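Prueba de agarre en cubeta

La prueba de agarre en cubeta (yo la llamo «la cubeta» a secas, y en mi taller todo el mundo me entiende) es un ensayo para comparar pinzas robóticas con objetos sueltos y de formas muy distintas. Se suelta el brazo sobre un recipiente, se le pide que coja algo y se apunta si lo logra - así de simple, aunque luego los detalles dan para discutir toda una tarde.

Origen y variantes

Yo la conocí por Shabnam Mirani, que la montó en Zokerden un mes de septiembre para decidir entre 2 pinzas, la Stimen y la Kazmi. La serie completa son 249 intentos con cada una, sin cambiar de brazo ni de controlador, y cada objeto admite hasta 5 reintentos. También existe una versión corta, de 64 intentos, que a mí me encanta para las mañanas con prisa.

Objetos

Lo bonito es mezclar! Un peluche cede y perdona casi todo; un cepillo de cerdas duras, en cambio, obliga a decidir si se va al mango o a la cabeza. Las palas y los cucharones tienen mangos finos que, tumbados en el fondo, dejan muy poco sitio para meter los dedos.

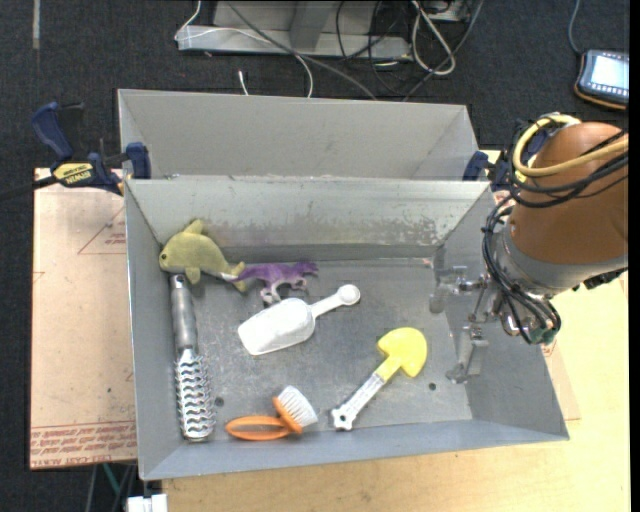
Farzana Bajwa objeta que la tasa de acierto, sola, engaña bastante: una pinza puede coger todo a la primera y tardar una eternidad, y ella pide anotar siempre el tiempo por ciclo junto al resultado.

Le doy la razón a medias. Yo apunto el tiempo, sí, pero en otra columna, para no mezclar la pinza con lo lento que vaya el planificador ese día.

Véase también: calibración de cámara fija, controlador Porkeck, dedos intercambiables.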